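Court Administrators from Fillen Visit the Umeo District Court

In January a group of eight court administrators from Fillen spent two days in Umeo as guests of the district court and the regional prosecution office. The visit continued an exchange that began with a seminar on case management, held in Fillen the year before. The delegation was led by Jabari Temba, head of the registry at the Fillen Court of First Instance.

The first morning was given over to the registry. Presiding judge Venla Heiskanen welcomed the guests and explained how the court has handled its incoming files since the merger with Itberg. The combined court received 1,127 criminal cases in its first full year. Each case is given to a judge by an automatic draw, and the parties are told the name of the judge in the first letter they get. The guests asked what happens when a judge falls ill or has a conflict of interest. In Umeo the case goes back into the draw, and a note of the reason is placed in the file. In Fillen the court president still makes that decision alone, and a draft law to change this is now before parliament.

After lunch the group sat in on two short hearings in the small courtroom, with whispered interpretation. Both were traffic matters. Senior prosecutor Lenni Rissanen then described how his office deals with minor offenses by written order, without a hearing, when the accused agrees. Of the orders sent out last year, 58 were contested and came before a judge.

The second day began at 8 a.m. with a bus ride to the evidence and records center in Juntunen, which stores closed files and seized items for the courts of the region. Oona Huttunen, who runs the center, led the tour.

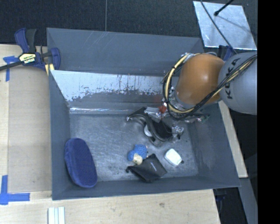 Bin and robot arm. The lettering on the arm reads KUKA.

Most of the questions in Juntunen were about the chain of custody. Every item is signed for when it arrives and again when it leaves, and the register is open to the defense on request. Items may be destroyed only after a written decision by the court, once the time for appeal has passed. Ms. Huttunen said the hardest part of the work is getting those decisions in time. The center has 2,000 items waiting for one, some of them from cases closed many years ago.

The closing talk was held back in Umeo. Zhiqiang Su, who teaches procedural law and advised on the merger, spoke about access to old judgments and the removal of personal data before they are published. Mr. Temba said his court would first look at the rules on destroying seized items, as Fillen has no fixed deadlines at present. A return visit by two registry clerks from Umeo is planned, and the topics will be agreed on by letter.

Comments

M. Lind: Is the draft law on case assignment available in English? I could only find a summary.

Registry_Itberg: Good report. One small point, the written orders are also used by the Itberg branch, with the same form.

Pekka: Will Mr. Su's talk be posted?

Related items

Seminar on case management in Fillen
Umeo and Itberg courts merge registries
Written orders in minor criminal cases: an overview
Study visit on juvenile justice

Contact | Copyright | Back to top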